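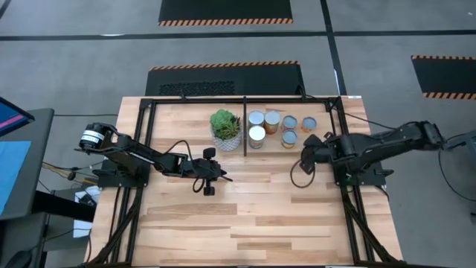 Domik calls the Cukdale a "table for life." I have had mine for eight months, which is a bit short of that, but long enough to say where the money went and where it didn't.

The top first. It's butcher block, made of staves glued side by side, and the color runs from pale tan through honey to a much darker brown. The catalog photo showed something a lot more even. Some people will love the stripes. My sister-in-law Märta Hovland did, and she has been wrong about furniture before. If you want a calm, single-tone surface, go and see one in a store before you order.

Domik says the top comes "ready to use." I don't buy it. Mine felt dry and a little fuzzy along one side, so I sanded it lightly and gave it two coats of oil. The little card in the box suggests oiling every 26 weeks. I'd do it more often if you work on it daily, and I notice Domik will happily sell you the oil.

Weight is the real selling point. The thing does not creep across the floor when you lean on it, and mine stands on bare concrete with no pads. It is also a misery to move. Two of us got it through the door and neither of us wants to do it again — measure your hallway.

Then there's the claim that the surface "shrugs off" dents. It doesn't. I dropped a small wrench on it in September and there's a neat crescent to prove it. You can sand that out, in fairness, and you couldn't with a laminate top.

I looked at the Kuzmenko bench before buying. It was cheaper, with a thinner top, and it wobbled in the showroom. I'd still pick the Cukdale, though at a sale price. At full price I think you're paying extra for the word "heirloom" on the tag.

Score: 8 out of 10 for the wood, less for the marketing.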